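Grasping Objects Next to Fixed Obstacles: Does Head Camera Data Help?
Project report, Thilini Roy
22 February 2025

Background
Our course project looked at a small question in robot learning. When a two-handed robot has to reach for one object that stands close to another, does it matter how cluttered the table was in the training recordings? Earlier groups had trained on clean tables and saw the policy fail as soon as something tall stood near the target.

Data
We recorded 1,186 episodes in December, all from the head camera. Of these, 401 had a tall obstacle within a hand's width of the target. The rest had only low objects or nothing nearby. Episodes where the operator restarted partway were thrown out before counting. We called the full set Mundinow and the version without tall obstacles Bolta.

Method
Two policies with the same network were trained, one on each set. Training settings were left at the lab defaults. Each policy was then run on five table layouts that were not in either set. A run was scored as a success if the target was lifted and the obstacle stayed upright.
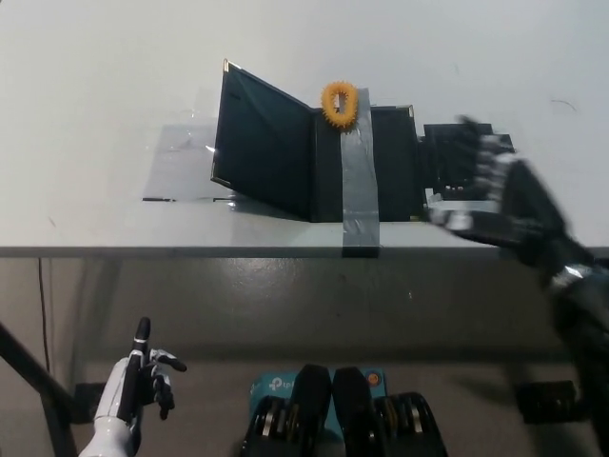

Photo: Thilini Roy / Mundinow project

The right hand reaches toward a low black object beside a folder standing open on its edges. Gray duct tape runs down the folder and over the front edge of the table, and an orange spiky ring sits on top of the fold.

Results
The Mundinow policy did better on four of the five layouts. On the remaining one, with clear film on the table, both policies did poorly and we could not separate them. The Bolta policy mostly failed by closing the fingers too early.

Limits
Bolta is also the smaller set, so part of the difference may come from its size. We had two operators, and they did not record equal shares. A follow-up should match the number of episodes and add a wrist camera.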